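La lettre de Plosport, numéro d'octobre

Du côté du dépôt de livres

Vite fait entre deux cartons. Le dépôt de Plosport rouvre après les travaux, enfin. Peinture finie dans la grande salle, pas dans le couloir (le couloir attendra, plus de sous). Le chauffage marche. Celui du fond, moyennement. Prenez un pull.

Rappel pour ceux qui débarquent : on récupère les livres dont les gens ne veulent plus, on trie, on répare un peu, on redonne ou on vend à 2 euros pièce. Pas de carte, pas d'inscription. Les beaux livres sont au même prix que les poches, oui, même le gros atlas, on nous pose la question chaque fois.

Les chiffres, puisque Leonie Petersen les réclame : 207 cartons entrés depuis le printemps. Plus de 1000 livres repartis. Le reste, en rayon ou en attente au sous-sol chez Kasten, qui nous prête toujours sa cave, merci à eux. Attention, accès par la cour uniquement, la porte de la rue reste fermée à clé.

Ce qui part bien en ce moment : les policiers nordiques, la cuisine, les guides de jardinage même vieux de trente ans. Les BD, ça ne reste pas une matinée. Ce qui ne part pas : les encyclopédies en vingt volumes. S'il vous plaît, plus d'encyclopédies. Plus de manuels de droit fiscal non plus, plus de cassettes, plus de magazines télé. On a encore retrouvé un sac de magazines mouillés devant la porte au petit matin, tout collé, direct à la benne. Si c'est fermé, c'est fermé, revenez.

Atelier réparation

Kaan Ateş reprend l'atelier reliure. Dos décollés, pages qui se sauvent, coins écrasés. Il montre, vous faites. Colle blanche, plioir, pinceau plat, tout est fourni, apportez juste vos livres malades. Pas de scotch !! Kaan insiste beaucoup sur le scotch. Le scotch jaunit, il sèche, il arrache l'encre quand on l'enlève, et après il faut une heure pour rattraper une page qui en demandait cinq minutes. Pour une déchirure : papier japonais et colle d'amidon, on laisse sous poids une nuit, c'est propre.

Une odeur de cave dans un livre, on nous le demande souvent aussi : livre debout, ouvert en éventail, dans une pièce sèche, plusieurs jours. Ensuite une boîte fermée avec du bicarbonate dans une coupelle, sans que ça touche le papier. Si ça sent encore au bout de deux semaines, laissez tomber.

Cercle de lecture

Le prochain cercle se tient le 26 octobre 2024, en fin d'après-midi. Au programme, le roman de Jouko Heinonen, La digue de Grimovham. Avis déjà très partagés, tant mieux. Ludger l'a fini en deux soirs et voudrait tout le monde d'accord avec lui. Moi j'en suis à la page 78 et il ne s'est toujours rien passé, à part la pluie et un notaire. Il parrait que ça démarre ensuite. On verra. Pas besoin de l'avoir terminé pour venir, vraiment, mais alors ne râlez pas si quelqu'un lâche la fin.

On garde la formule de la dernière fois : un tour de table court, chacun lit un passage à voix haute, puis on discute. Le passage, choisissez-le court lui aussi. Une page, pas un chapitre.

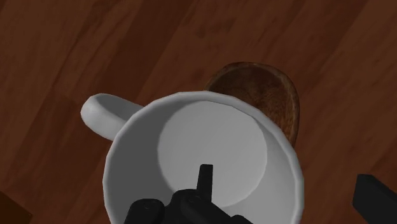 Pour le livre suivant, il y a deux propositions sur la table et il faut trancher vite pour commander les exemplaires. Soit un recueil de nouvelles, plus facile à caser avant les fêtes, soit le gros récit de voyage dont Helmut Schmieder nous parle depuis l'été. Helmut a de bons arguments, et le livre fait quand même son poids. Votez sur la feuille à l'entrée ou en réponse à cette lettre. Un seul vote par personne, merci.

En vrac

Les étagères de chez Mavo sont montées, elle penchent un peu à gauche, on cale. Rayon jeunesse déplacé près de la fenêtre. Rayon langues étrangères : allemand et turc bien fournis, finnois presque rien, si vous en avez on prend.

On cherche du monde pour le tri, deux heures par-ci par-là, surtout des bras pour remonter les cartons de la cave. Passez voir Leonie.

Trouvé dans des livres donnés et à réclamer à l'accueil : une carte postale de Grimovham signée « ta Lisbeth », une ordonnance, une photo de mariage (format carré, dans un traité d'apiculture), un billet de train jamais composté. La photo surtout, ça nous embête de la garder.

Les horaires ne changent pas, ils sont affichés sur la porte de la cour. Prochaine lettre quand le couloir sera peint.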